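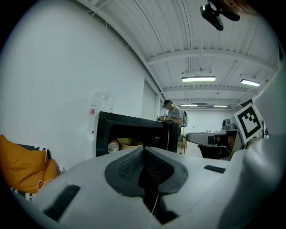
Ghada Srour says the third version of the grip was the first one she could use for an hour without her thumb complaining, and that whoever joins us had better have opinions about thumbs, as she has run out of her own.

We are taking her at her word. The Plekora build is looking for more hands.

Workshop news / Get involved
September
Posted by Dalal Rawashdeh

Plekora is a hand-held gripper that we are building in the shared workshop at Karatitz, in the evenings, out of printed parts and a fair amount of stubbornness. You hold it, you pick things up with it, and the recordings go towards teaching a small home arm (ours is called Tekine, and it lives on Ghada's kitchen table) to do the same jobs by itself. Clearing up after breakfast is the dream. Moving a tin from one side of a cupboard to the other is where we have got to, and we were very pleased with ourselves the evening that worked — there was cake.

We have 971 recordings so far and they are nearly all made by the same few people, which means Tekine is learning to be tidy in the way that we are tidy. I reach for everything from the left. Ghada puts things down as though they might explode. We would dearly like some different habits in there, and that is where you come in.

There are two ways to join, and you are welcome to do both if you have the time.

The first is recording. You would come along for an evening, have a go with the gripper until it feels comfortable, and then spend a couple of hours picking up and putting down ordinary household bits and pieces: tins, bowls, cushions, whatever is to hand. You don't need any experience at all. Left-handed people are particularly wanted, and so are people with small hands, because the body of the thing is still on the large side and we need to know where it gets awkward. Tell us when it does! We won't be hurt, or only slightly.

The second is building. We need someone who enjoys fiddling with finger shapes and soft pads, and someone else who can bear to look after cables. The pads wear faster than we hoped, and the current ones start to slip on smooth tins after 170 or so grabs. If you can solder, print, sew, cast rubber or simply take things apart and put them back in a better order, please write. Tarawneh, the hardware shop two doors down, has been giving us a kind price on screws, so you will never be short of those.

Sessions run from half past six until nine, with a break for tea. Recorders get their travel paid and supper, and so do builders, who also get a key to the workshop after their first month. I wish we could offer a wage, but the whole project has 700 pounds to last it until spring and 74 of those went on one reel of filament that I still feel a bit sore about.

You should be over eighteen and happy for your recordings to be shared with other home builders. The gripper's camera sees the room as well as the thing you are holding, so please say beforehand if you would prefer not to appear in other people's recordings and we will put you on a quieter evening.

To put your name down, leave a note for me or Ghada at the Karatitz front desk with a way to reach you, which evenings suit, and which hand you write with. Builders, do add a line or two about something you have made, finished or otherwise — mine would be half a bird feeder. We will get back to everybody before the end of the month.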